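Behind the Storeroom Door: Controlled Access at the Clanthorpe Building

The supply storeroom at Woromo's Clanthorpe building holds more than 2000 stock lines, from printer paper and cleaning goods to replacement parts for the office equipment. Until April, anyone with a building pass could walk in. The facilities manager, who has overseen the site for five years, agreed to discuss the new arrangements with the staff bulletin.

"The difficulty was never theft," the manager said. "People came in for one box of envelopes, moved three others to reach it, and left. The shelf record said one thing and the shelf said another."

Under the revised procedure, requests are submitted by noon and collected at the counter after 2 p.m. Only storeroom staff go beyond the door. Visitors and colleagues from other departments must be accompanied.
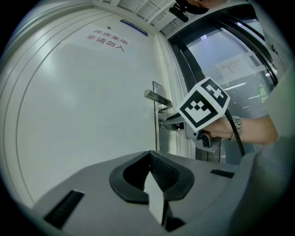

Asked whether a sign was sufficient, the manager was cautious. "A sign tells people what the rule is. It does not enforce it. We considered a keypad, and the Annamalai office has one, but the code was known to the whole floor within a month. For the present we prefer a notice in plain words and a door that is kept shut."

The wording received some attention. The Chinese text, 库房重地, 非请勿入, identifies the storeroom as an important area and asks people not to enter uninvited. "It is the customary phrase," the manager said. "Our colleagues recognize it at once. A longer notice would be read by fewer people."

Inside, the shelving has been rearranged so that the 300 most requested items are nearest the counter. Labels follow the Ovach system already used for the company's archive boxes. Heavy goods have been moved to the lower shelves, and the aisle is to be kept clear at all times.

The manager acknowledged that some departments found the collection hours inconvenient. Urgent requests may be made by telephone, and staff aim to answer them within 20 minutes. The hours will be reviewed after the next full stock count.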